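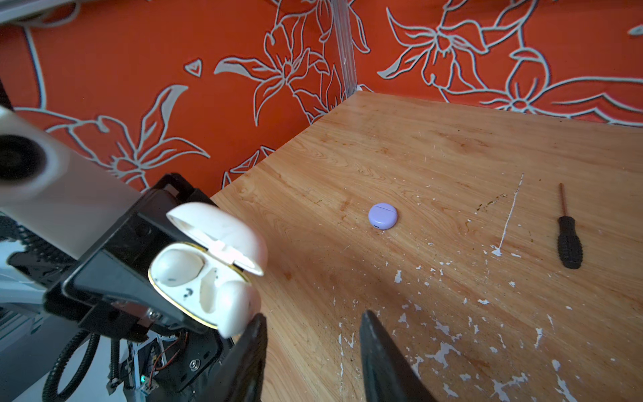 Bultbridge Railway Study Forum
Books and Sources: The Trestero Branch, revised edition

branchline_reader
Posted October 28, 2022
Members may wish to know that the revised edition of the Trestero Branch history is now available. It runs to 118 pages and adds a chapter on the wartime timetable. The station plans have been redrawn, and the map of the Luo quarry siding is much clearer than before. I recommend it to anyone without the first edition.

signalbox41
I must disagree in part. The new chapter relies almost entirely on the company minutes. The staff registers, which list 890 employees, are not cited at all. A history of a working railroad should draw on the records of those who worked it.

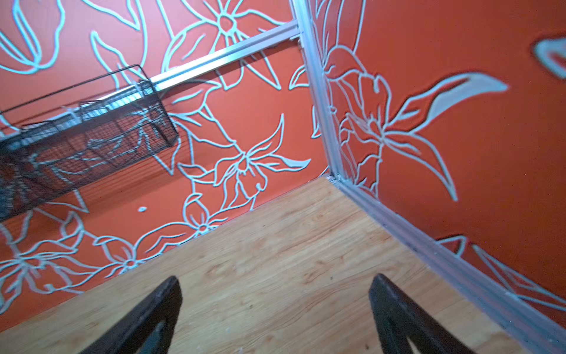 The treatment of the Brernent depot is also thin. Its closure receives one paragraph, and no source is given for the date.

branchline_reader
The preface states that the registers were closed to readers while the book was being prepared. I do not think the author can be faulted for that. I accept the point regarding Brernent.

Luo_Archive_Desk
For the record, the registers were closed for repair and reopened last December. They may be requested under item number 1173. Two days' notice is required.

signalbox41
Thank you. In that case the preface should have been corrected before printing. I will write to the publisher on both matters.

tender_first
Does the new edition retain the freight tables from the appendix? I would not replace my copy without them.

branchline_reader
It does, beginning on page 41.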